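Vuvilik countertop oven, set-up guide
Section 4: Placing the oven and first heat
Rev. 31/10/2018

Read section 3 first if you havent unpacked the rack. Tools needed: none. Tape measure helps.

4.1 Where it goes

1. Pick a flat, hard surface. Stone, tile, steel all fine. Plastic cutting board, no.
2. Leave 4 inches each side, 6 behind. Vents are at the back, don't push it up against the wall.
3. Check what's overhead. Cabinets should clear the top by 11 inches or more. Less than that, pull the oven forward when in use.
4. Cord goes out the back and down. Not over the top. Not under the feet.
5. Own outlet. No extension cord, no power strip, no sharing with the kettle.

CAUTION: Don't set anything on top. Bread bags, mail, towels. The top gets hot enough to melt a bag.

4.2 Before you plug in

1. Peel the film off the door and the side panels. Also the small strip behind the handle, easy to miss.
2. Wash rack and crumb tray in warm soapy water. Dry all the way.
3. Wipe inside with a damp cloth. Keep off the heating rods.
4. Slide the crumb tray in at the bottom till it stops. Rack in the middle slot, lip facing back.

Note: Tray in backward will still go in but the door won't close right. Turn it round.

4.3 First heat (empty)

1. Open a window. Fan on if you have one.
2. Plug in. Temperature to max, timer to 21 minutes.
3. Let it run empty. Light smoke and a factory smell are normal teh first time.
4. When the bell goes, turn both knobs to OFF. Open the door all the way and leave it down 40 minutes.
5. Wipe inside again once cool.

CAUTION: Door glass stays hot well after the bell. Kids and pets out of the kitchen for this part.

CAUTION: Heavy smoke, sparks, or a buzzing cord: unplug at the wall and stop. Call Tarawneh parts desk, number on back cover.

4.4 Quick check

Toast two slices, middle slot, medium. Both even? Done. One side darker, the rack is in a low slot or the oven is too close to a wall. Go back to 4.1.

Timer under 10 minutes: turn past 10, then back. Otherwise the bell may not ring.

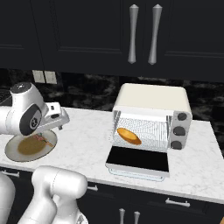

Toaster ovens on stone counters are fine, see 4.1 step 1.
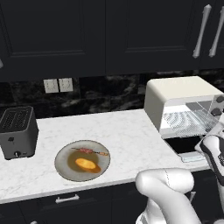
Elaheh Zarei wrote in to say one empty run wasn't enough for hers, the smell was still there when she made toast next morning, and a second 21 minutes with the window open cleared it. She'd also like step 4 of 4.2 moved up front, having washed the tray and then heated the oven without it.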